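Microwave trips the breaker when the door opens, not when it's heating
Forum: Small Appliances > Troubleshooting
9 posts, 622 views

wulero_bench
Countertop unit, 1,125 watts input on the rating plate. It heats fine for any length of time. If I open the door mid-cycle, the 15 amp breaker trips maybe one time in five. If I let it count down to zero and then open the door, it never trips. Outlet is on its own circuit. Fuse in the oven is intact. I replaced the breaker in July with no change.

Kuritz
Door switches. Most ovens have three: primary, secondary and monitor. The monitor switch is wired across the supply behind the other two. On opening, the primary and secondary must break before the monitor closes. If one of them lags or its contacts stick, the monitor puts a short on the line. Normally the internal fuse goes first. Sometimes the breaker beats it.

m_issahaku
Disagree on the fuse. A 20 amp ceramic fuse will nearly always clear a dead short before a thermal-magnetic breaker does. I would look at the cord and the relay first.

Kuritz
"Nearly always" is doing the work there. A magnetic trip and a fast fuse overlap at high fault current. I have had four ovens on the bench with a good fuse and a burned monitor switch.

wulero_bench
Cord is good, no heat at the plug. What is the order for checking the switches?

Kuritz
Unplug it before steps 2 and 3. If you have not worked on a microwave before, stop after step 1, as the capacitor can hold a lethal charge with the plug out.

1. Door and latches
Open the door all the way and look at the two hooks. They should be the same shape, with no chips or wear on the underside. Press each one with a finger and let it spring back. Then close the door and try to lift it at the handle side. More than a slight amount of play is too much.
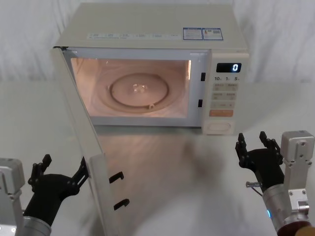
2. Switch timing
Cover off, capacitor discharged, meter on continuity. Open the door slowly. The primary and secondary should both go open before the monitor closes. Take the leads off each switch first or you will read through the transformer.

3. Contact resistance
Anything over half an ohm on a closed switch, replace it. Replace all three as a set.

finik
Add the latch board to that list. It is a plastic carrier held by two screws, and if it shifts, the timing shifts with it. Mark its position before you loosen it.

m_issahaku
Fine, but test the relay too. A welded relay would fit "only mid-cycle" as well.

Kuritz
A welded relay would leave something running after the countdown. He has not reported that.

wulero_bench
2023-10-26 update. Secondary switch opened late, after the monitor had closed, on three tries out of ten. Contacts pitted. Relay tested good. Set of three switches ordered – will post the readings when they are in.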